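Putting up the last of the apricots

The tree at the Goltcombe house finally gave us a proper crop this year, after two summers where the parrots got nearly everything.

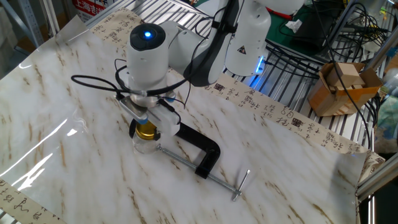 We netted it in November, as soon as the fruit was the size of a marble, and left the net on until the middle of January. I bought the net from Gresis, the farm supplies place out past the silos. It cost more than I wanted to pay but the mesh is fine enough that nothing gets tangled in it, and it folded up clean at the end.

The variety is one the old owners called Gurnumitz. I've never found it in a catalogue. The fruit is small and a bit freckled, sour near the stone, and it goes from hard to floury in a couple of days. It isn't much good for eating out of hand. It makes very good jam.

I've changed my method a few times and this is where I've landed. Halve the fruit, take the stones out, and leave it overnight in the fridge with the sugar and the juice of 2 lemons. In the morning there's a lot of syrup in the bottom of the bowl. Strain that off and boil it by itself for a while, then add the fruit. It spends less time in the pot that way and keeps its colour. I use less sugar than my mother's recipe says, so I keep the opened jars in the fridge and try to get through them quickly.

I tried cracking the stones for the kernels once, years ago, and then read up on them and stopped. Plenty of old recipes include them. I leave them out and don't miss them.

I did 5 batches over January. The third one caught on the bottom while I was on the phone to the council about the bins, and I thought about throwing it out. I didn't stir the bottom, just ladled the top half into a clean pot and kept going. It tastes a bit like toffee. My neighbour asked for a second jar of that one, so make of that what you will.

Setting is still the part I get wrong. I use the cold saucer test - a spoonful on a saucer from the freezer, wait a minute, push it with a finger. Batches one and four were runny anyway. Runny jam is fine on yoghurt and on porridge, and I've stopped reboiling it.

The rest of the fruit went to the Cisternas street stall, where it sold for $50 all up, most of it before morning tea. They want more next year if the tree obliges. Apricots tend to take a year off after a big crop, so I haven't promised anything.

Next job is the pruning. I do it in late summer while it's dry, and the big limb over the shed roof has to come off this time. After that it's quinces, and I'm still short of lids.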